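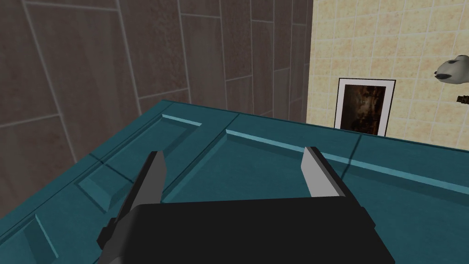

楼上有人回复：泵头锁紧后侧放一夜，箱底有油，是不是瓶子漏？我们上一批也是这样，换了瓶子还是漏。

先回这条。多数情况不是瓶身的问题，先查瓶口和垫片。下面分几条写，按排查顺序来。

1/ 先核对口径标注。24-410 和 24-415 的前半段相同，都是 24 mm 外径，后半段是牙型和瓶颈高度的代号。410 牙圈少、颈部矮，415 颈部高。把 415 的盖拧到 410 的瓶上，手感是紧的，但盖裙先顶到瓶肩，垫片没有压实。侧放必漏。

2/ 采购单上只写“24 牙”的，一律退回去问清楚。Catbridge 那边上个月发来的乳液泵就是这么写的，到货开箱才发现混了两种。按箱抽检，每箱 3 支，量盖裙内高，不要只看外观。

3/ 垫片材质。PE 发泡垫便宜，装水剂没问题。装精油、柑橘类香精、高浓度酒精时会溶胀或者变硬，回弹变差。这类内容物建议换带阻隔层的复合垫，或者锥形内塞盖。锥形内塞对瓶口内径的公差要求更严，换之前先拿样品试。

4/ 扭矩。手拧的差异很大，早班和晚班拧出来的都不一样。有扭矩仪的，记两个数：上盖扭矩和 24 小时后的开启扭矩。开启扭矩掉得厉害，一般是垫片蠕变或者螺纹在回弹。只记上盖扭矩等于没记。

5/ 有人问扭矩设多少。没有通用值，跟盖径、垫片、瓶材都有关。向盖厂要推荐区间，取中段开始试，不要一上来就拧到上限。PET 瓶口拧过头会跳牙，跳过一次的瓶子不要再用。

6/ 测漏步骤，我自己的做法：
装到标称容量，不要装满口。
锁盖，静置一小时。
侧放在吸水纸上，过夜。
同批另取一组倒置，另取一组进真空箱。
记录漏点位置：螺纹处、泵头出液口、吸管座。
三个位置对应三种原因，混在一起记就查不出来。

7/ 泵头出液口漏的，检查是不是锁定位没转到底。左右旋锁定的泵，运输振动会把它带开，建议加卡扣或者热缩膜。热缩膜只能防转动，不能代替密封，这两件事经常被混为一谈。

8/ 顺便说一下吸管长度。60 ml 和 120 ml 的瓶子高度差得不多，很多人图省事用同一种长度。吸管太长会在瓶底弯折，把泵座往上顶，垫片一侧受力不均。现象是只漏一边。剪短，管口切斜角，离瓶底 2 mm。

9/ 上面那条回复里说换了瓶子还漏，我倾向于第 8 条或者第 1 条。麻烦量一下盖裙内高和吸管长度，再把内容物类型发出来。另外换的瓶子是不是同一家、同一个模具？同模具的话，换不换没有区别。

10/ 有人私信问 Nevavard 的琥珀色玻璃瓶和 PET 瓶能不能共用盖子。口径代号一致时可以装上，但玻璃瓶口端面的平整度和 PET 不同，薄垫片在玻璃上更容易漏。我这边用加厚垫片，PET 那边维持原样，两种盖分开放，箱外贴标签。

11/ 库存情况：Masri 系列细雾喷头，黑色剩 556 支，白色缺货。黑色按 1,000 支一箱发的规格暂时拆零，不成整箱的不贴原箱标。白色等 Malari 回复交期，没有回复之前不接预订。

12/ 发货：周日不出库。下午四点前确认付款的当天打包，四点之后顺延。瓶和泵默认分开装箱，要求预装的请在备注里写明，预装最长要多等 3 个工作日。

13/ 样品：每个规格可以申请样品，最多 2 种组合。请用自己的内容物测，不要用清水代替。清水的表面张力高，很多配方会漏的地方，水不会漏。含表面活性剂的配方尤其要注意，洗手液、卸妆水都算。

14/ 补充第 6 条：真空测试的压力和时间要写在记录上。走空运的货，按运输条件设。瓶内顶空留得多，负压下膨胀的气体也多，更容易把液体顶出来。同一款瓶盖，装八成和装九成半，结果可能不一样，所以灌装量要固定下来再比较。

15/ 更正：第 4 条里的 24 小时，指上盖后室温静置。放过高温箱的样品单独记，不要和室温的放在同一张表里。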